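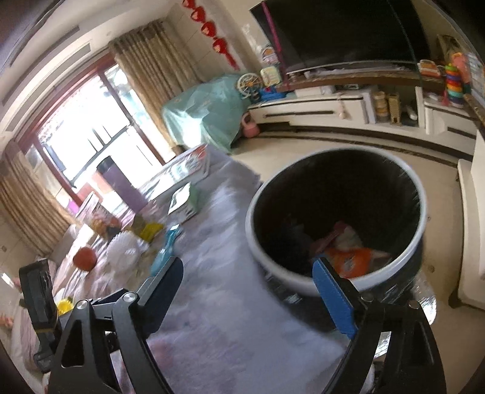 Will Gourlay get a recount?
Gourlay will get one if the margin stays under 12 votes, and tonight it stands at eight.

Thursday, late

Scrutineered at the Cerkotgate hall from six until they sent us home. Hafþór Blöndal had the other end of the table for the Cosow side. We have sat across from each other at three of these now and get on well enough. He objected to two ballots, I objected to one, and the returning officer let all three stand.

Hultden came in first, which I hadn't expected. It went to Cosow by 73. The phone started going after that and I turned it off. Then the two rural polls came in and pulled us most of the way back. The last box was the advance vote and it left our candidate on 2425, eight behind.

The other campaign put out a statement before the sheets were signed. It called the result a clear mandate. Blöndal read it on his phone and put the phone face down.

I think we lost it in Hultden over the bypass. Our leaflet said we would review the route and theirs said they would cancel it. I argued for a firmer line in June and was told the review wording had been agreed. I wrote that down at the time, and I looked it up tonight, which did me no good at all.

Drove home by the lower road. Ate toast standing up.

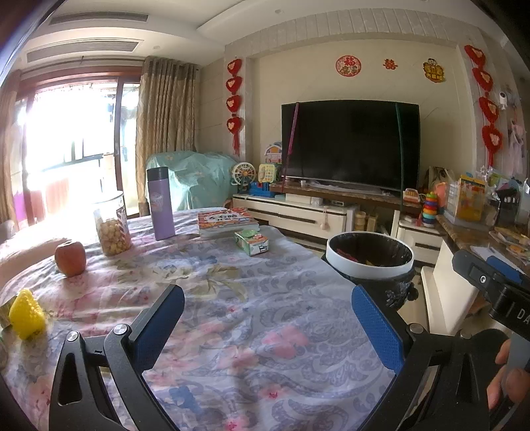 Friday, early

Slept nearly five hours. The regional paper has the seat as Cosow's with no mention of a recount. The radio at seven had it right.

The application has to be in by noon, signed by the candidate and one elector. I'll be the elector. I need to bring the copy of the poll sheets, my own tally from Hultden and the note on the ballot I objected to, which had a tick and a name written beside it. The tick was plain enough, but I want the objection on paper.

Rang the candidate at half past seven. She wants to go ahead and then take a week off whichever way it falls. She asked if eight votes had ever been turned around in this riding. I said I didn't know of a case and would look.

Need to return the hall key and the folding chairs. Car needs gas.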